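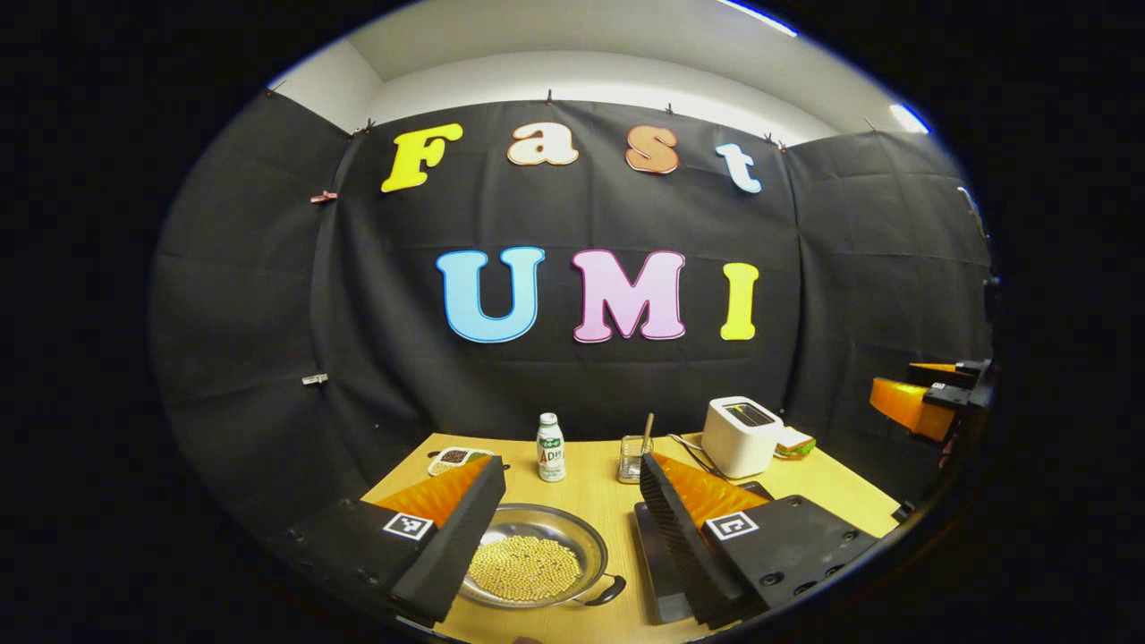 Soybeans in a steel bowl, with red beans in the tray behind.

Beans Are Seeds!

Did you know that every dry bean is a baby plant taking a nap? It's true! The round, pale yellow ones in the bowl are soybeans. Each one has a thin skin called a seed coat, and tucked inside is a tiny root, two thick seed leaves, and enough food to get the plant started.

The tray has dark red beans too, and some lighter grains in their own compartment. Beans come in so many colors: black, white, green, even speckled!

Soybeans grow in fuzzy pods, usually two or three to a pod. People turn them into tofu, soy milk, and soy sauce (maybe you had some at dinner).

Want to wake one up? Ask a grown-up for a few dry beans and soak them in water for 8 hours. Wow, they get fat! Wrap them in a damp paper towel, put them in an open bag, and peek every day. The root comes out first, and it always turns to grow down, even if you flip the bean over. Try it!

Written by Agustina Ledesma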